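How to wash a baseball cap without wrecking it

Sep 15, 2021

I've ruined more caps than I'd like to admit. My worst loss was a navy one from a ballpark gift shop in Trirville, which I threw in with the towels on hot and got back as something that might have fit a grapefruit. So I started washing them by hand in the kitchen sink, and I haven't lost one since. It takes very little effort, and most of it is waiting around while you do something else.

First, figure out what your brim is made of. Newer caps nearly all have plastic inside the brim and can go right under water. Older ones (and some cheap giveaway ones) have cardboard in there, and cardboard turns to oatmeal when it gets soaked. Flick the brim with your fingernail. If it sounds hollow and papery, treat it as cardboard and skip down to the spot cleaning part.

Next, sort by color. I do my dark caps together and keep anything white or red well away from them, especially for the first wash. Reds are sneaky! To test for bleeding, wet a hidden bit of the inside seam and press a white rag on it for a few seconds. If the rag picks up color, that cap gets its own bath.
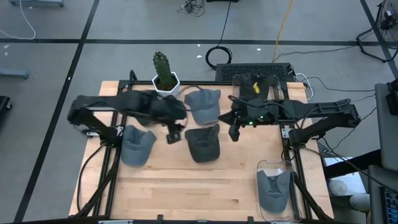
Grays, blues and dark greens can usually share a sink.

What you need:

A clean sink or a big bowl
Cool water
Gentle laundry soap with no bleach in it
An old soft toothbrush
A couple of towels
Something round to dry the cap on

Fill the sink with cool water and swish in a small squirt of soap. You want it barely sudsy. I used to go heavy on the soap and then spend forever rinsing, and whatever I missed dried into chalky streaks on the crown.

Before the cap goes in, wet the sweatband and rub a drop of soap straight into it. That's where all the gunk lives – sunscreen, sweat, hair stuff, the lot. Scrub it with the toothbrush in short strokes and go easy around any printed label. If there's a really bad ring, mix a little baking soda and water into a paste, dab it on and leave it for 15 minutes before you brush it again.

Now dunk the whole thing and let it soak. A cap I've worn on a few walks gets 15 minutes. My gardening cap gets 60, and the water still comes out looking like tea. Push it under every so often and give it a gentle squeeze, but don't wring it! Wringing puts creases in the front panels that are a real pain to get out.

Drain the sink and rinse the cap under a cool tap until the water runs clear, inside and out. Then press it between two towels, crown and brim both, to get most of the water out.

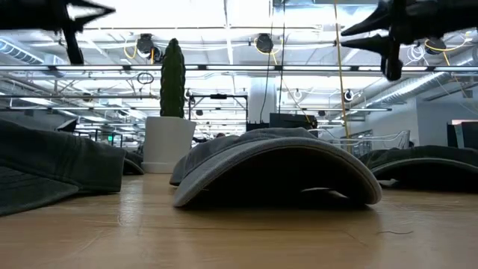 Úna Ní Bhriain

Drying is where you get to set the shape, so don't rush it. Smooth the crown with your fingers and set the cap over an upside-down bowl or a rolled towel. For a curved brim, bend it how you like it while it's damp and slip it into a coffee mug with the edges tucked inside. For a flat brim, lay it on the counter with a heavy book on top (put a plastic bag between them, please learn from my cookbook). Keep it out of direct sun, which fades dark cotton fast, and keep it far away from the dryer. Mine usually take overnight, longer in October when the house is damp and I'm too stubborn to turn the heat on.

Soft, unstructured caps are the easy ones. They'll look rumpled whatever you do, and I like them that way. The stiff-front kind need more stuffing while they dry or you'll get a dent right over the logo.

Spot cleaning for cardboard brims: dampen a cloth with soapy water and work on the stains a little at a time, holding the cap upside down so nothing drips into the brim. Wipe with a clean damp cloth afterward and let it air dry. You can still scrub the sweatband, just keep the toothbrush nearly dry.

Wool caps get the same treatment as cotton with a shorter soak and a soap meant for wool. If yours is 100 percent wool and you're nervous, spot clean it and leave it at that.

As for how often, I wash my everyday cap 4 times a summer and the rest whenever they start to smell like a locker. If you've got a trick for getting pine sap out of a brim, put it in the comments, I've got one waiting on the hook by the back door.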